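Cable on the back of the hand keeps tugging at the wrist, where do I tie it down?

Asked in: Arms, Hands & Grippers
Tags: two-arm cell, cable routing, wrist mount, Pekonex

Hi all, long post, sorry in advance. I look after a two-arm cell at Jalteo (small shop, I'm the whole maintenance department plus I order the coffee). Both arms have the Pekonex multi-fingered hands on them, the white ones. We got the cell in March and I've been pretty happy with it, except for the cable on the right hand.

It comes out of the back of the hand, makes a loop in the air and goes back down behind the arm. If I leave the loop small, the hand gets pulled over when the wrist rolls past 61 degrees and I get a torque warning. If I leave it big, it flops around and I lie awake thinking about it snagging on something. I've had 7 torque warnings this month, all on the right side, all on the roll move. The left hand does the same job over the tray and never complains.
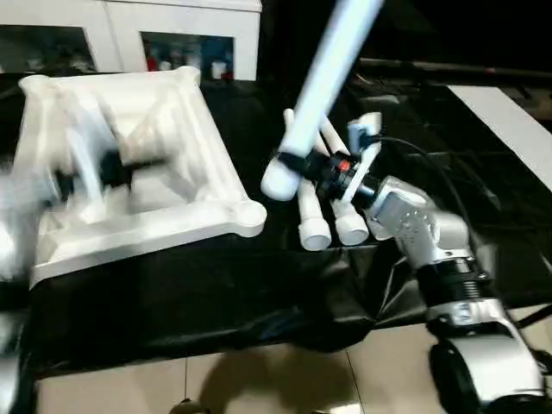
Right hand on the tube, cable loop behind it. Left arm moving over by the white frame.

What I've done so far: swapped the cable for a new one (no change), checked the screws at the wrist mount (all fine), and ran the same program at 20 percent speed. At slow speed the warning still comes up, just later. I haven't re-zeroed anything yet and would rather not until I have to, my last re-zero ate an entire afternoon.

So do I anchor the cable at the forearm, at the elbow, or both? And is there a sleeve people like? I have a bag of zip ties and I'm not afraid to use them, but I suspect that's the wrong answer.

3 answers

Answer 1 (accepted)

Put the zip ties down! They're okay for holding a cable still on something that doesn't move, but on a rolling wrist they bite into the jacket and you'll be buying another cable by summer.

I had this on a Niven cell with the same kind of hand. What fixed mine was anchoring in one place only, on the forearm just below the wrist joint, with a soft hook-and-loop wrap. Then leave slack between that wrap and the hand. To get the length right, power the arm down, lock it out, and turn the wrist by hand to the far end of its roll (only if your arm lets you release the brakes safely, mine has a button for it, and have somebody hold the arm up when you do). Hold the cable where it just stops pulling and add 12 mm. Wrap it there. Go to the other end of the roll and check again.

Don't anchor it at the elbow too until you've run it a while. I did both the first time and just moved the tugging to a new spot, which took me forever to figure out.

Also, slowing down didn't cure it, so I'd stop worrying about the speed. The cable is short at that angle no matter how fast you get there. Run the roll move with nothing in the hand and see if the warning comes at the same place. If it does, you can forget about the tube.

Answer 2

Check the payload setting. Ours was wrong from the day it was installed.

Answer 3

Seconding the hook-and-loop. We use the Turkell braided sleeve over ours and I like it okay, it does make the cable stiffer though, so do your slack measuring with the sleeve ON. I did it the other way around and had to redo the whole thing.

Any chance the left and right programs roll in opposite directions? If they're mirrored, the left one might be unwinding its loop while the right one winds up. You could try coming into the grab from the other side. Costs you nothing but a few new waypoints.

Comment from the asker

Ran it empty like Answer 1 said and got the warning at the same angle, so it's the cable. And yes, the programs are mirrored, I never thought about that! I've got it wrapped on the forearm now and it made it through the morning with no warning. Payload number was right, but thanks, I hadn't looked. Sleeve is on order.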